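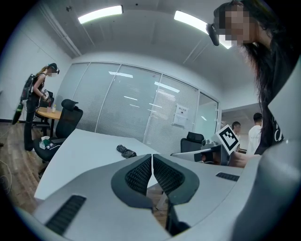
Daltivent Backing Board System for Framed Works on Paper

Product overview

The Daltivent Backing Board System is a rigid, sealed backing for framed prints, drawings, photographs and documents. It closes the rear of the frame against dust and insects, slows changes in humidity behind the work, and can be opened for inspection and closed again with the same fasteners. The system is supplied to museums, university collections, print dealers and professional framers.

Each set consists of one board, a perimeter gasket, corner plates and slotted screws. Boards are cut at our workshop to the rabbet dimensions given in the order. Standard boards are 5 mm thick. A thinner board is available on request for shallow frames, although the corner plates must then be ordered separately.

Intended use

The system is intended for works that are already matted or otherwise separated from the glazing. It should not be placed in direct contact with the reverse of a print or drawing. A sheet of unbuffered paper or mat board of suitable quality must be present between the work and the backing.

The system is not recommended for canvases on stretchers. Customers framing paintings are referred to the Brurar range, which allows for the depth of the stretcher and the movement of the fabric.

Works with loose media, including pastel and charcoal, may be fitted with the system, but the frame should remain face up throughout. The screws are to be started by hand with the frame supported at its four corners, and a powered driver should not be used at any stage.

Materials

The board is a solid sheet without wood pulp, adhesive layers or surface coating. The gasket is a closed-cell foam strip, applied dry into a channel along the edge of the board. Corner plates and screws are stainless steel. The label area on the reverse accepts pencil and archival ink. Adhesive labels should not be applied, as removal may mark the surface and the adhesive may spread under the board edge over time.

Material samples are sent free of charge to conservation departments that wish to carry out their own testing. Requests should state the quantity needed and the test method, so that samples of the correct size can be prepared.

Ordering dimensions

Dimensions are taken from inside the rabbet at the rear of the frame, in millimeters, with the height given first. Older frames are seldom square. For these, the height should be measured on both the left and the right, and the width at both the top and the bottom, and all four measurements entered on the order form. The board will be cut to the smaller figure in each direction and the gasket supplied in a wider profile to take up the difference.

The smallest board we cut is 97 mm on the short side. The largest is 998 mm on the long side. Frames beyond this size require a two-part board with a joining strip, for which a separate quotation is prepared.

Fitting

Remove the existing backing and keep any labels, stamps, inscriptions or dealers' tickets attached to it. Such material can form part of the history of the work and may be needed for later questions of attribution or ownership. Where the old backing is acidic, labels should be lifted by a conservator and housed in the document sleeve (part 7 in the parts list). The sleeve is fixed to the outside of the new board with the two lower screws.

Place the board in the rabbet with the gasket channel facing the frame. Press evenly at the corners, then along the sides. Position the corner plates and tighten the screws in diagonal order until the gasket is lightly compressed. The board should not bow. If it does, loosen all screws by one turn and begin again.

Inspection and care

For works on long-term display, we advise opening the frame every 5 years. The gasket may be reused if it returns to its full height within one hour of release. Replacement gasket is sold by the meter. The outside of the board may be cleaned with a soft dry brush. Solvents and household cleaning products must not be used.

Accessories

Tăng hanging plates, for frames fitted with the system, sold in pairs
Vovus humidity card and holder, readable from the rear of the frame
Document sleeve, clear, in two sizes
Replacement gasket, standard and wide profile
Slotted screws, pack

Delivery and returns

Orders are dispatched within 7 working days of written confirmation. Boards cut to the customer's dimensions cannot be returned unless faulty. Uncut accessories may be returned unused in their original packaging. The workshop is closed for stocktaking during the first half of June, and orders received in that period are confirmed when it reopens.

Contacts

Technical questions and material samples: Maarja Grigaitė
Orders and quotations: Kha Cù
Institutional accounts: Jean Baird

The fitting guide and parts list are included with every set. Large-print copies may be requested at the time of ordering.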